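The pink cloths, and other small matters of housekeeping

I have been meaning to write about cleaning cloths for the longest time, and every time I sit down to do it I think surely there can't be a whole post in it. Well, there is, so put the kettle on.
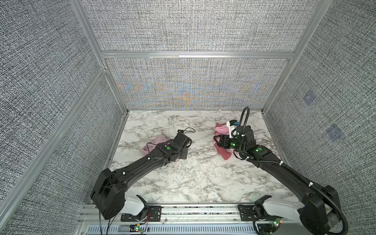
Pink is my favourite colour for a cloth and I will defend it to anyone. Blue ones vanish into the blue washing-up bowl, yellow ones look grubby after a single wipe of the hob, and white ones make me feel guilty from the moment they come out of the packet. Pink sits there on a pale worktop and you can always find it, even scrunched up in a heap, which in my house is how cloths spend most of their lives. I was brought up to fold them (my mother folded everything, including carrier bags) and I do try, but by teatime they have all gone back to being little heaps.

Marble pattern is lovely to look at and a bit of a devil to keep clean, I find. We had ours put in when we moved to Uvosside, and I chose it from a sample the size of a biscuit without stopping to think that grey veins on white are the perfect hiding place for crumbs. You wipe, you stand back, you admire, and then you put your elbow down and there they are. What I do now is get my head right down level with the worktop in the morning when the sun comes in low, and go over it once with a damp cloth and once with a dry one. Two cloths, always. If you only use the one you end up pushing the same smear from one side to the other, and I did that for years before Luminița Furtună came to stay one March and very gently took the cloth out of my hand.

She is also the person who got me folding again, at least on wash days. Her way is to lay the cloth flat, smooth it out from the middle with both palms, fold it in half towards you and then in half again, and press down the fold with the side of your hand. It sounds like nothing at all! But a cloth folded in four gives you 8 clean faces if you keep turning and refolding it, and I get right along the worktop and the windowsill before I need to go back to the sink.

As for washing them, I do mine on their own with no fabric softener, because softener leaves them slippery and they stop soaking anything up. I had a whole batch go like that and thought they were simply worn out, and was about to cut them up for the shed when I tried a hot wash with plain soda crystals. They came back a treat. A bit paler than they were, more of a seaside rock pink, but they drink up a spilt cup of tea as well as they ever did.

I keep the clean ones in the drawer under the kettle and the ones waiting for the wash in an old enamel pail by the back door. The drawer is meant to be for tea towels only, and there are some very nice linen ones from Ornberg squashed at the back that I have been saving for best since I don't know when. I might get those out next week and give the drawer a proper sort through. There's a candle in there too, and half a ball of string.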